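Garden, Home and Odds > Decluttering > The "bits and bobs" drawer, what do you do with yours?

marrowfat_67
Evening all. I've spent most of Tuesday on the big drawer under the kettle, the one that everything in this house eventually falls into, and I'm no further on than when I started. My mother had one just like it when we lived in Nestenton, and I swear some of the string has come down the family. I've got two trays from Tonden (the shallow ones, 16 pounds the pair, not cheap but they do fit) and I simply can't decide whether to sort by what a thing is or by how often I reach for it. How do you all go about it?

pip_at_garkdale
Oh, by how often, every time! I tried sorting by type when we moved to Garkdale and ended up with a lovely tidy tray of things I never touched, while the scissors lived on the bread bin. Tip the lot out, put it on the table a few bits at a time, and ask yourself when you last had it in your hand.

oldteapot
I'm going to disagree with Pip, very fondly. If you go by use, then each person in the house has a different answer, and you end up with a drawer that only suits whoever tidied it. Like with like, sharp things at the back, and then anybody can find the screwdriver.

marrowfat_67
Well, I took Pip's advice about the table, and I must say it does help to see things spread out with a bit of space.

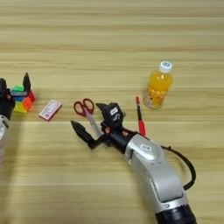
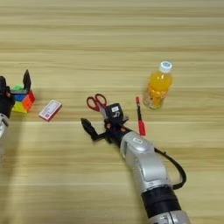

Rubik's cube and red scissors in the second one, both of them causing arguments. 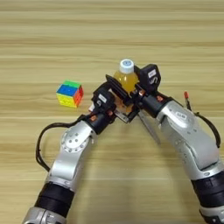
So the scissors are staying, no question, and I think they'll go at the front whatever oldteapot says (sorry!). The screwdriver I'm torn on, as there's a proper toolbox in the cupboard under the stairs, but who wants to go digging in there for one loose cupboard handle? The cube I'd happily send to the charity shop, only I've been told in no uncertain terms that it will be solved one day and must stay where it can be seen.

oldteapot
Cube on a shelf, then. A drawer is no place for something you want to look at. And please don't have the scissors at the front, I've got a scar on my thumb from exactly that and I was only after a teaspoon.

khattak_stores
I'm with oldteapot on the scissors, but I'd hang them on a hook inside the cupboard door and free up the space altogether. We've had ours on a hook for years and they do come back to it, mostly. Keep one screwdriver in the kitchen, though. I must have walked over 900 miles to our shed and back before I gave in and bought a second.

pip_at_garkdale
A hook is a grand idea and I withdraw my bread bin. I still say sort the rest by use, mind you!

marrowfat_67
Hook it is, then, I've got a spare somewhere, very likely at the bottom of the same drawer. I'll do the second tray at the weekend, and that one's all batteries and birthday candles, so if anyone has a good way of telling the flat ones from the fresh ones (the batteries, I mean), I'd be ever so glad to hear it.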